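How to compare two robot hands without fooling yourself

I've spent most of July swapping hands on our bench robot, and I made enough dumb mistakes in the first week that I figured I'd write down the routine I use now. My two candidates were a jointed-finger hand from Raltham and a simpler two-jaw one from Zemton, but the steps work for pretty much any pair.

Step 1: Pick boring objects

Grab stuff from the packing shelf (please don't buy special test blocks!). I like a mix of round things that want to roll, flat things that are hard to get under, and at least one item in shiny wrapping. I settled on four objects and stuck with them the whole way through.

Step 2: Put down a mat

A bare white tabletop is slippery and it glares at the camera. A plain green mat fixed both for me. Keep the same mat for both hands, or your numbers mean nothing.

Step 3: Start with a bottle on its side

Lay it down with the cap pointing the same way every time. Bring the hand in slowly from above, let the fingers rest on the bottle, and stop there. Look at where each finger landed before you close anything. I skipped this pause at first and blamed the hand for what was really a bad approach angle.
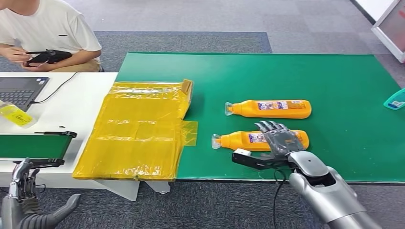

Right hand resting on the nearer bottle, with the yellow parcel next in line.

Step 4: Close in small bites

My controller is a Nillow box that takes grip force from 0 to 255. I start at 64 and go up a little at a time until the bottle lifts without turning in the grip. Write down the lowest setting that works. For me the Zemton hand needed 155 on the same bottle - a lot of squeeze for thin plastic.

Step 5: Move on to the flat stuff

Flat parcels are where I learned the most. Try from the long side first, then the short side, and watch for loose tape or flaps that can snag a fingertip. If it slides away, note that too. A slide is a result!

Step 6: Repeat until you're sick of it

I do up to 14 tries per object per hand, and I swap the order halfway so I'm not always testing the second hand when I'm tired and sloppy.

One last thing on cables: leave slack at the wrist. I pulled a connector loose on a big rotation and lost an afternoon hunting for a "software bug." Next up is the Juhász wrist camera, as soon as I find the right screws for the bracket.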